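Dristen Parallel Gripper Kit with Wrist Camera
Sold by Fandlow
Item 344

We've had the Dristen on our own bench since June, and it has become the gripper we reach for first. It's a two-finger parallel gripper for small tabletop arms, it comes as a kit you put together yourself, and it ships with a little camera that mounts at the wrist and looks out over the jaws. If you've been teaching an arm to pick things up with only an overhead camera, you're going to love having this view!

The fingers ride on parallel linkage bars, a pair on each side, so the pads keep the same angle all the way through the stroke. That makes a big difference with cups, boxes and other light things that like to skate away when one edge of a pad gets there first. Full opening is 80 mm between the pads. Most kitchen cups fit with room to spare, and so do tennis balls, spools and small jars.

Everything in the linkage is matte black plastic, with plain metal pivot screws that you can reach from the top with the driver in the kit. We like this a lot. When a joint gets a bit sloppy (ours did after a few weeks of daily use) you snug up the screw, cycle the jaws a couple of times by hand and get back to work. You don't have to take the fingers off.

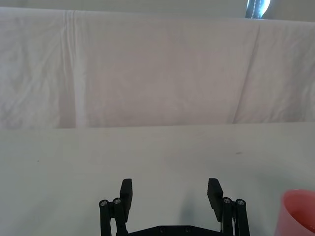 Jaws open, as seen by the wrist camera. Pink cup at lower right.

Both pads stay in view when the jaws are wide open, so you can line up on an object straight from the camera feed. Kheri Kirui, who wrote our setup guide, likes a plain white table and a hung white cloth for first tests, and we've picked up the habit too. Expect the gripper to throw a soft shadow on a pale surface. If your software is fussy about that, move your lamp before you start changing thresholds.

What comes in the kit

Linkage bars, base plate and two finger pads
Pivot screws and spares
Servo with horn and lead
Wrist camera, bracket and USB cable
16-page printed setup guide
Hex driver

Good to know

The kit weighs 148 grams built, camera included. It bolts right onto the Ultier arm. For other arms you'll need the adapter plate, sold separately, or you can print your own from the drawing in the back of the guide. Plan on an evening for the build. Leave the pivot screws a touch loose until both sides are on, then tighten them with the jaws closed.

The pads are flat and smooth. They do great with cups and boxes, less well with glossy round things like glass marbles. Esther Mfinanga at the Ndung'u workshop wraps hers in a strip of thin rubber and sent us her pattern, and we now tuck a copy into every box.

Spare pads and linkage bars are sold in pairs. Orders in by noon on Tuesday go out that same afternoon. For adapter questions, send us the bolt spacing on your arm's last joint and we'll tell you which plate fits.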